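Two sets of fingers on the same arm

Jan 27, 2022

The Lindqvist fingers came in last week, so I finally have something to compare with the stock pair. Same arm, same servos, same controller gains. Only the finger plates change, four screws per side.

The task is picking toy blocks out of a steel pot on the kitchen counter. A pot is harder than a flat bin. The wall limits the approach angle, and the fingers have to go past the rim before they can close on anything. I keep the wrist pointing straight down and let the parallel linkage do the rest.
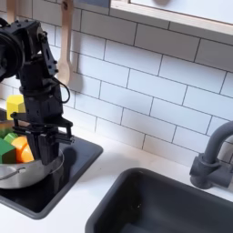

Cylinders

The cylinders are the worst case. Flat fingers touch them along a line, and a small yaw error rolls the piece away. Dropping the closing speed helped more than raising the force did. Vesela Softić suggested a thin rubber pad – I have the sheet but haven't cut it yet.

Controller notes

Current limit is at 700 mA for both sets. The log for the stock fingers has 3,374 grasp attempts going back to November, and I want 2,000 on the new ones before I post success rates. Loop period is 10 ms. Wai-kit Shek runs his at half that on a Tuvden board and reports less overshoot on close, so that test is next.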